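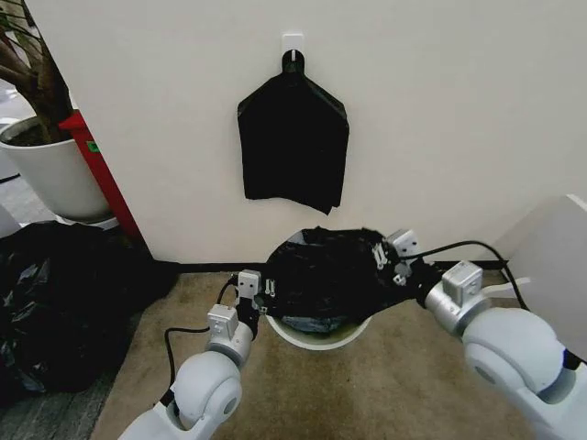 Karabo Gumede
Test engineer, manipulation bench, Dudham

October, started 9:40

Liner task, both arms, the dark parallel jaws back on. Want a baseline with these before the Nishimura fingertips go on, otherwise Genji will ask what I'm comparing to and he'd be right.

Setup same as the bag notes from before. Round white bin against the wall, black liner over the rim, left gripper takes the left side, right gripper takes the right, pull down and out. Bag on the wall hook is for the other task (unhook by the handles), leave it up, Kumiko wants to run that one after lunch.

Jaw force first. Started at 23 N, both sides. Held fine while the arms stood still, then as soon as the left wrist rotated outward the film crept out of the jaws. You can see it in the finger position trace, a slow close of a couple mm and then it snaps shut on nothing. Went up a step. Better, but now it bites the rim as well as the film and the bin comes along for the ride. Slides on the carpet, then tips toward the right arm.

So: not really a force problem. Fingers too stiff and too flat for one layer of film against a hard lip. Sadao said so in the planning call, I said lets measure it first. Measured.

Things tried, in order

- Slower approach on the left arm only. Less tipping, no change in slip.
- Right arm grabs first, left second. Worse. Liner gets dragged over and the left ends up with a fold, three or four layers thick, which it then holds beautifully and wont let go of at release.
- Both close together on the same trigger. Best so far. Keep this.
- Thin rubber on the inside faces, cut from the old sheet in the drawer. Helped the slip a lot. Peeled off at the corner during the second set, glue is no good. Ask Velimir what he used on the Skurkero fingers.

Controller. Ran the Grurnex box for the first half, then our own loop. Grurnex is smoother when the jaws close but there is a lag between left and right, nearly 715 ms at the worst point in the log. Way too much for this. Our loop is jerkier and the two sides land together. Might be a setting I missed on the Grurnex, the manual has one paragraph on dual arm and it refers to a figure that isnt there.

Cables. Left one loops out across the carpet and then comes back toward the wrist, and on the outward rotation it drags. I could feel it pulling when I moved the arm by hand. Needs a clip at the joint and less slack. The right side is ok as long as the loop stays near the wall, but the base can't go any closer than it is now.

Wrist cameras: shiny film is still a pain. Highlights on the folds come through as edges and the grasp point jumps. Matte bags behave much better. Sadao has an exposure patch, not merged, will try it on the recorded logs before touching the live one.

11:15, stopped, left gripper was getting warm. Let it cool, reran the together-trigger setting with fresh rubber on 2 fingers only, one per side. Same slip numbers as all four covered, as far as I can tell from so few runs. Good news if it holds, less to glue.

Next
Nishimura tips, soft ones first
same force steps, same trigger, our loop
weight in the bottom of the bin?? or tape it to a board. Kumiko says tape is cheating
order more liners, same thickness, the thin ones tear at the jaw corner
logs are on the bench drive under liner_baseline, the first file is junk, forgot to zero the right arm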